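Diese Anleitung ist für alle, die neu am Sammelplatz arbeiten und Beispiele für die Aufgabe »Verbinder« aufnehmen. Fragen zur Software bitte an Fadwa Kamel, Fragen zu den Greifern an mich (Birthe Ingvarsson).

## Vorbereitung

1. Den Rechner starten und in Kirance ein neues Projekt öffnen. Der Name beginnt immer mit `verbinder_`, danach kommt Ihr Kürzel.
2. Beide Handgreifer anschließen und einmal ganz öffnen und schließen. In der Anzeige müssen sich zwei Kurven bewegen. Bleibt eine Kurve flach, dann Stecker ziehen und neu verbinden.
3. Dunkle, lange Ärmel tragen. Uhren und Ringe bitte ablegen.

## Aufnahme

1. Aufnahme mit dem Fußschalter beginnen und zwei Sekunden still halten. Diese Ruhezeit braucht das Programm für den Abgleich.
2. Den Verbinder mit einem Greifer aufnehmen. Wechseln Sie die Seite nach jeder Episode, sonst lernt das Modell nur eine Richtung.
3. Beide Greifer über der weißen Platte zusammenführen, bis sich die Spitzen am blauen Verbinder treffen. Die Hände bleiben dabei unter den Greifern, und die grauen Metallplatten oben bleiben frei.
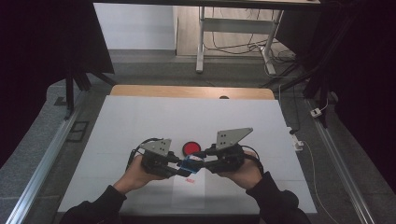

4. Den Verbinder langsam übergeben und auf der Platte ablegen. Erst danach die Aufnahme beenden.
5. Misslungene Episoden nicht löschen, sondern mit `f` markieren. Ist der Verbinder heruntergefallen, schreiben Sie es in das Feld »Bemerkung«.

## Nach der Sitzung

Ziel sind 200 gültige Episoden pro Person. Machen Sie genug Pausen, denn mit müden Händen werden die Bewegungen ungenau. Die Daten werden abends auf den Server kopiert, der Rechner muss dafür eingeschaltet bleiben.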